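Listullow House: the laundry room

Gallery 4 of 7. Back to Ground floor | On to the Drying room

The laundry room at Listullow was fitted out in September and has been in daily use from the first week. It serves 50 residents on two floors. Before that everyone carried their washing down to the launderette on Zadby Road and back, and in winter a lot of it came home damp. The pictures on this page show the washing machine and the basket that goes with it.

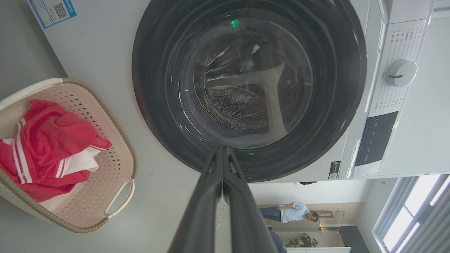 Washing machine and basket, with something red in the basket.
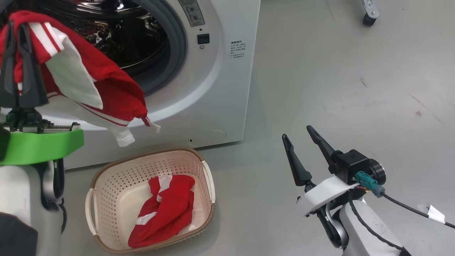

The machine is a front loader and takes a full basket comfortably if the heavy things go in first. Hülya Keskin, who wrote the house rules, asks that red clothes are washed by themselves or with other dark colours the first few times. A red top with white trim should go in at 30 degrees, inside out, with the zip done up if it has one. Please take it out as soon as the programme ends. White stripes pick up colour when they lie against wet red cloth, and once they have gone pink they are hard to get back.

Check pockets and sleeves before loading. The filter was cleared twice in the first month and both times it was paper tissues.

Baskets stay in the laundry room. They may be carried as far as the drying room and no further. We bought them from Skastell with the shelving, and the order can't be topped up in small numbers, so a basket that goes upstairs leaves the room short until it comes back down. Names can be put on a clothes peg and clipped to the rim. Please don't write on the plastic.

Powder is kept on the shelf in the drying room. The brand is Lungu, unscented, and one level scoop is enough for an ordinary load in our water. Anyone who needs their own powder for their skin is welcome to leave it on the same shelf with a name on it.

Costs, as several people have asked: the work on the room came to 1,298 pounds, of which 883 was plumbing and the rest was the floor drain and electrics. The machine was paid for separately out of last year's budget. There is no charge per wash at present.

The booking sheet is on the back of the door. Slots are two hours, the last one starting at 8 pm, and a slot not taken up within 20 minutes can be used by whoever is next. Leave the machine door ajar when you finish so the seal can dry.

If the machine stops part way through, switch it off at the wall, leave the washing where it is and ring Gerardo Monti on the house number. He would prefer to be rung at once, even in the evening.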